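Notes - audit talk, Hamosham session

Slot is 30 min incl. questions. Don't read the slides out.

Start with the letter. Everyone in the room has had one or knows a clinic that has. Provider gets a notice, 2 weeks to send charts, no idea why them. Ask for hands - who's been picked twice? Wait for it.

Main point, say it early: how you pick who to check matters more than how hard you check. Drurneck plan went by claim volume for years. Biggest clinics every time, same ones, same result, hardly any money back. Small outfits billing odd codes never got a look.

Then the Trarcombe change. They scored each provider on how far the diagnosis codes sat from the chart notes. Old way was a spreadsheet and a gut feeling. 4,000 charts pulled in the first round. Too many! Say so. Reviewers were buried and the appeals clerk was doing intake by hand till spring.

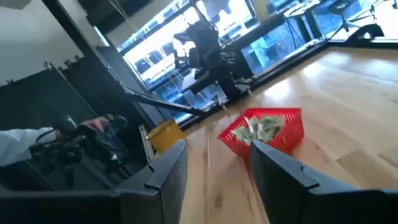 Second round they cut it right back. Fewer charts per provider, more providers. Appeals dropped off. Go slow on this slide, people always want to write it down.

Alcaraz - software vendor, keep it short, not a sales pitch. Their tool flags repeat codes with no follow-up visit. Good for finding candidates, no good for deciding anything. Still need a human to read the chart. Mention the false flags on dialysis patients (they come in three times a week, of course the codes repeat).

Skip the legal slide if past the halfway mark. If not: overpayment vs fraud, differnt things, most of it is sloppy paperwork. A missing signature is not a crime. Somebody will ask about clawbacks from closed practices. Answer - hard, often not worth the cheque it's printed on. Move on.

What I'd ask a plan to do by November:
publish how providers get picked, even in general terms
let clinics fix plain clerical errors before the penalty clock starts
2 reviewers on anything that goes to repayment

Money bit - patients don't see any of this but they pay for it in premiums. One sentence, dont preach.

Questions. Repeat each one into the mic, back row couldn't hear last time. Handouts are by the door, the colour one has the right table, the black and white one is the old draft.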